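## 4. Feeding and keeping your Holtine sourdough starter

You've mixed it, you've named it (go on, everyone does), and now comes the best part of the whole guide: watching plain flour and water turn into something that lifts a loaf! This section covers daily feeding, slowing things down in the fridge, and what to do when the jar goes quiet.

### 4.1 Daily feeding

Have your 1000 mL jar, the long spoon and a set of kitchen scales ready on a clear bench.

1. Stir the starter and pour off all but 20 g. Keep the rest in a covered tub for pancakes or crackers (see section 7).
2. Add 37 g of lukewarm water and stir until it turns cloudy.
3. Add 37 g of flour. Wholemeal rye gives the liveliest results, but plain white works beautifully too.
4. Scrape down the sides and slip the rubber band over the jar, level with the top of the mix.
5. Rest the lid on loosely. Do not clamp it.

**Caution:** A clamped lid traps gas, and glass can crack. Leave the clip undone whenever the starter is out of the fridge.

Feed at the same time each day if you can. Eight in the morning suits most households, and it's a lovely thing to do while the kettle's on. 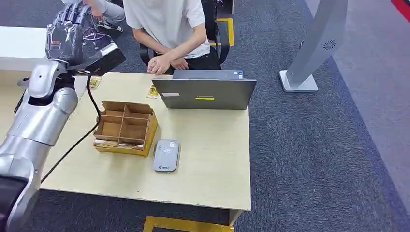

Ailsa Mackay wrote in after the first printing to say that her starter only took off once she stopped using water straight from the tap. She fills a jug the night before, leaves it uncovered on the bench and feeds with that. We tried it with the Harolstead flour we use for testing and were so pleased with the colour and the rise that it's now what we do ourselves.

**Note:** Leaving water to stand helps with some town supplies and makes little difference with others. Tank water can go straight in if you already drink it.

### 4.2 Moving to the fridge

Once the starter has doubled after every feed for a week, you can slow it right down.

1. Feed as in 4.1, using a little less water so the mix is stiff.
2. Leave it on the bench for 2 hours.
3. Close the lid without the clip and put the jar on the middle shelf, well away from the back wall.
4. Feed once a week from then on.

A layer of grey liquid may gather on top. Stir it in for a tangier loaf, or tip it off for a milder one. The flavour really does change, so try both!

**Caution:** Pink or orange streaks, or any fuzz, mean the starter has spoiled. Throw it out, wash the jar in very hot soapy water and begin again from section 3.

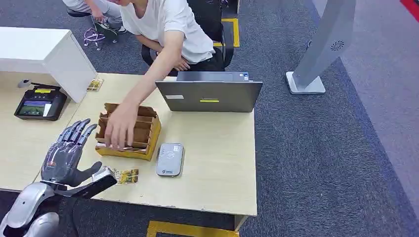 **Can I switch flours partway through?**

Change over across several feeds, swapping in a bit more of the new flour each time. The starter may be sluggish for a few days, then it'll pick up again.

### 4.3 Waking it up for baking

1. Take the jar out the evening before and feed it.
2. Feed again first thing in the morning.
3. Wait until it has doubled and the top is domed and bubbly.
4. Drop a teaspoonful into a glass of water. If it floats, start your dough. If it sinks, give it another hour in a warm spot and test again.

In July and August a cold kitchen can stretch step 3 well past lunch. An oven with only the light on makes a snug place to wait, but stick a note on the door so it doesn't get preheated with the jar inside.

Weigh out what the recipe calls for, then feed the remainder and return it to the fridge as in 4.2. Shaping and proving are covered in section 5.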